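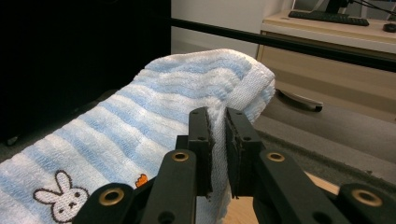 White and light-blue striped terry cloth.

Brundgate Public Library will lend household linens from all 3 of its branches beginning Wednesday. Any resident with a current library card may borrow a set at no charge. 1/6

The linen collection opened as a trial at the Salov branch in May. Residents borrowed 419 sets during the trial, most often for visiting family or while moving house. The library board has now approved it as a regular service. 2/6

Each set holds bath towels, hand towels and a bath mat. Sheets are lent separately – please ask at the desk for the bed size you need. The loan period is two weeks, with one renewal if no other cardholder is waiting. 3/6

Please return linens washed and dried, without fabric softener or scent. Returns are accepted at the desk during open hours. Linens may not be left in the outdoor book drop. 4/6

Stains and worn hems carry no fee. A set that is not returned within 30 days of its due date will be billed to the cardholder's account at replacement cost. 5/6

Holds may be placed online or by phone for pickup at Salov, Nyitrai or Pliltness. The Pliltness branch closes early on Fridays through the end of the year – please check hours before you travel. 6/6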